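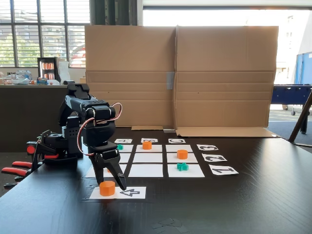
The small grid and its big family

Jan 24, 2021

My first game board was not a board. It was the back of a calendar page for October, and my grandmother drew on it four lines with a kitchen pencil. We played with dried beans and buttons. I lost many times before I understood that the middle square is worth more than the others, and after that we mostly finished with no winner, and she went to make the soup.

I think almost every reader of this magazine has a similar memory. The game of three in a row needs so little that we do not consider it a real game. It lives on napkins, on the fogged window of a bus, in the last pages of school notebooks. But in the past year, when many families stayed at home and opened the old boxes again, people in our town of Sturville started to make their own sets, and some of these sets are very nice to hold in the hand.

The winter exhibition at Prosside, the former seed store on Carnegie Street, shows 16 of them on long tables. Visitors enter in small groups and may look for 20 minutes. There is a set made from river stones, a set sewn from felt, and a set where the pieces are baked from salt dough and already lost a few corners. My favorite is the simplest one, made with paper squares and small colored blocks. The maker left a narrow space between the squares, so the lines of the board are only the table which looks through. I tried the same at home and it works very well if your table is dark.

Why paper? A paper board has some advantages. You can change the size in one evening. You can replace one square when somebody puts a cup on it. And the cards at the sides – letters for the columns, numbers for the rows – can be added or taken away. With young children I recommend to add them. A child who says "B2" aloud before moving the piece is learning to read a map, and also learns to decide first and touch second. This second lesson is hard for adults too.

There is a small question of which way the labels must look. In chess books they always look to the player with the white pieces. At a family table, one side will see them upside down, and in my opinion this should be the older player. My nephew reads the letters from both directions now, so for us it is no longer important.

About the pieces, I have a strong opinion. The X and O are good for a pencil, but on a table I prefer two colors. Orange against teal is a good pair, because they are easy to tell apart also in the evening under a yellow lamp. The shape should have flat sides. Round pieces roll under the sofa, and my sofa has at this moment at least two of them. An eight-sided block is pleasant, it stays where you put it and it can also stand on its edge.

If you want to make a set, cut nine squares from thick white paper, all of the same size, big enough that a piece covers less than half of the square. Put them in three rows with a gap as wide as a pencil line, or a little more. A small dot of removable glue under each square keeps them in place. For the labels, cut six smaller cards. Draw the numbers only as an outline if you have children who like to color, and they will finish the work for you.

The old rules become boring after some evenings. We play now a version where each player has only three pieces. When all are on the board, you must move one of yours to a neighboring empty square instead of adding a new one. It is an old idea, known in many countries under different names, and it changes the game completely. One of our games lasted longer than dinner – and the dinner was not short.

The exhibition catalog, printed by Prosell in 3000 copies, has a page with paper squares ready for cutting. You can take it at the door without paying. Bring your own buttons or beans if you want to try it on the bench outside.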